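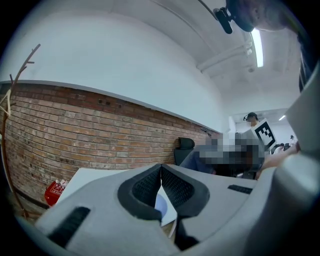
*Gripper in front, brick wall behind.*

# Plamov Avton rebound net: review after one spring season

The Avton is a freestanding rebound net for soccer goalkeepers. Plamov sells it in one size and one color, and the price at the time of purchase was $685 with the ground pegs included. Our club bought one in February for the keeper group, which trains on artificial turf during the week and on grass before matches.

## Assembly

The frame arrives in two boxes. Tube sections join with spring buttons, and the net attaches with bungee loops, 40 in total. First assembly took two adults most of an evening. The printed instructions show the lower crossbar in the wrong orientation; the holes for the angle bracket have to face the rear. With the bar fitted as drawn, the bracket pins don't reach.

Subsequent setups are much faster if the net stays on the frame. Folded flat, it goes through a standard door on its side but will not fit in a small hatchback.

## Rebound

The angle bracket has five positions. The lowest returns the ball along the ground, and the highest sends it up for catches at head height. Positions two and three are the useful ones. Position four produces a looping return that drops short of the keeper unless the ball is struck hard, and it overlaps with what a coach can do better by hand.

Return speed depends heavily on bungee tension. The loops loosen with use, mostly along the top edge, and the net then returns the ball lower than the bracket setting suggests. I now move the top loops in by one notch every few weeks. Plamov does not mention this in the manual.

Off-center strikes come back at a predictable angle across the middle of the net. Near the side tubes the return is erratic. Siobhán Kinsella, who coaches our under-16 keepers, uses those edges on purpose for reaction work. For handling drills she has the server aim at the printed square.

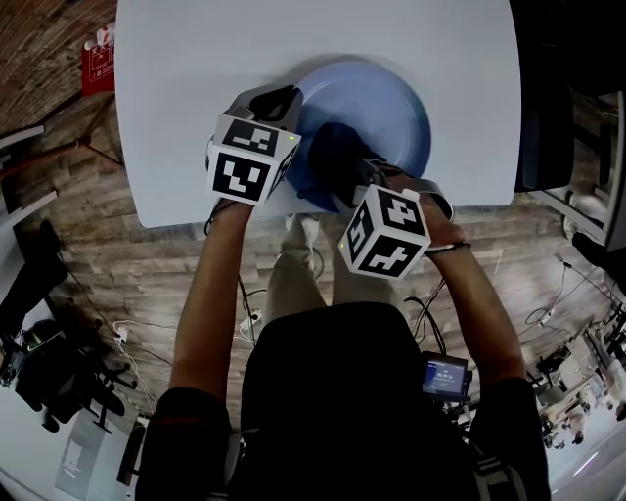 *Light blue plate on the white table, one gripper in each hand.*

## Stability

On grass with all pegs in, the frame does not move under shots from the penalty spot. On turf the pegs are not usable and the frame walks backward. Sandbags over the rear tube fix it. Plamov sells its own bags, but any that can lie flat will do. Wind is a larger problem than I expected with a net this open: with the bracket in position five and no weights, it went over twice.

## Wear

- **Net:** no broken strands. Slight fraying at the lower left corner, where it drags during transport.
- **Frame:** paint worn through at two joints, surface rust on one. Light oil on the spring buttons keeps them from sticking.
- **Bungees:** three replaced. Spares come in the box.
- **Bracket pins:** one bent, still usable.

## Compared with the Kabbaj

Karim Benkirane let us use his Kabbaj for two sessions. It is smaller and lighter, and has a tighter net that gives a faster return. For close-range reflex work it is the better tool. It has only two angles, however, and shots from distance push it back even on grass. A keeper who trains alone at home would be well served by it. For a group with one server and a line of keepers, the larger target of the Avton wastes fewer balls.

## Verdict

Recommended for clubs with storage space and a grass area. On turf, add the cost of sandbags. The instructions need correcting, and the fourth bracket position could be dropped without loss. I would buy it again at this price, but would order a second set of bungees at the same time.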